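Wanwood Community Kitchen
Progress report to the Rillby Fund, July 2018

This report covers the second half of the grant period. The grant was for refitting the kitchen at Wanwood and running a weekly lunch and cookery session there. The first report was sent in January.

Refit

The building work is complete. The old sink unit and the cupboards on the yard side were taken out, and the wiring to the cooker was replaced after the electrician failed it on inspection. Vinzenz Aigner did the joinery and finished one week later than agreed, owing to a wrong delivery of hinges. We did not have to pay for the extra week.

We kept the granite worktop. The earlier plan was to replace it, but Vinzenz found it sound and only the sealant needed doing. This saved £800, and Alfie Mapplebeck agreed with your office in writing that we could move the money to equipment. It has gone on large pans, chopping boards and a second fridge.

One job is outstanding. The extractor fan is noisy on its higher setting and Florura, who supplied it, have been asked to come back.

Sessions

The lunch has run every week except 2, when the water was off. In this period 83 people came at least once, against a target of 100. Numbers were low in the first weeks, when we were still cooking on one ring, and have risen since. The cookery group is full and has a short waiting list.

Sølve Eide leads the cookery group. He has moved it to the morning so that what is made can be served at lunch. Most of the dishes are soups and stews.

Washing up and storage

Clearing up takes longer than we allowed for. Pots, mugs and cloths tend to be left together on the worktop at the end of a session, and the next group has to sort them before they can start. From next month there will be a half-hour clearing slot after lunch, and a labelled shelf for the large pots. We would also like to stop buying paper cups. We have enough mugs for the cookery group but not for a full lunch, and will cost a further set.

Next period

We will carry on with both sessions, settle the matter of the fan and send final accounts with the closing report. We are not asking for any change to the payment dates.

Halvard Hägglund
Kitchen Coordinator, Wanwood
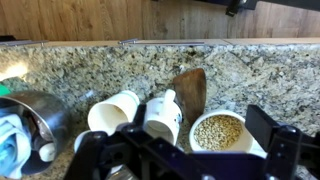

Jonatan Nygård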